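Tagebuch > Frühjahr > Fastenzeit

Drucken | Als E-Mail versenden

27. März 2023, von Pierina Galli

Tag 17 ohne Kaffee. Ich schreibe das mit der Hand, die sonst die Tasse hält, und sie macht ihre Sache ordentlich, nur die Schrift sieht aus wie die von meinem Großvater nach dem zweiten Grappa.

Gestern haben sie uns auch noch die Stunde geklaut. Die Zeitumstellung ohne Kaffee ist etwas für Leute, die freiwillig im Februar in Seen steigen. Paavo steigt natürlich freiwillig im Februar in Seen. Er war um sieben schon im Büro, rosig wie ein Schinken, und wollte wissen, ob ich die Tabelle für Cernura fertig habe. Ich hatte die Tabelle geöffnet. Das fand ich für die Uhrzeit eine Leistung.

Die Wette läuft ja mit Mairéad. Wer bis Ostern durchhält, bekommt von der anderen ein Abendessen, und zwar eins mit Tischdecke. Mairéad trinkt allerdings seit jeher Schwarztee in Mengen, mit denen man einen Zaun streichen könnte, ihr Verzicht auf Kaffee ist also ungefähr so heldenhaft wie meiner auf Lakritz. Als ich das zur Sprache brachte, sagte sie, Regeln seien Regeln, und goss sich nach.

Ich bin inzwischen selbst beim Tee gelandet. Erst Kamille (schmeckt nach Krankenzimmer), dann Rooibos, von dem Nosipho mir eine Dose mitgebracht hat, mit der strengen Auflage, ihn nicht nach 2 Minuten schon wieder herauszuholen. Der war wirklich gut. Die Dose ist leer. Seitdem kaufe ich das fertige Zeug in Plastikflaschen, braun, süß und vermutlich nur entfernt mit einem Blatt verwandt.
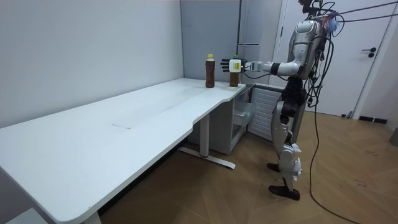
Meine Mutter darf davon nichts erfahren. Bei ihr zu Hause wurde Tee nur gereicht, wenn jemand Fieber hatte, und kalter Tee galt als Nachlässigkeit. Am Telefon habe ich heute behauptet, mir gehe es blendend. Sie fragte, warum ich dann so langsam spreche.

Nachmittags Besprechung. Kaisu hat 70 Folien gezeigt, ich habe bei Folie neun angefangen, an Espresso zu denken, und bei der letzten genickt, als alle nickten. Jetzt bin ich offenbar für den Umzug des Archivs zuständig. Mal nachlesen, welches Archiv.

Auf dem Heimweg an der Rösterei vorbei, die Tür stand offen. Ich bin auf die andere Straßenseite gewechselt und dort vor einer Bäckerei herausgekommen, also zwei Hefeteilchen. Von Hefeteilchen steht in der Wette kein Wort.

Morgen früher ins Bett. Den Wecker in der Küche habe ich noch nicht umgestellt, laut dem ist es erst zehn.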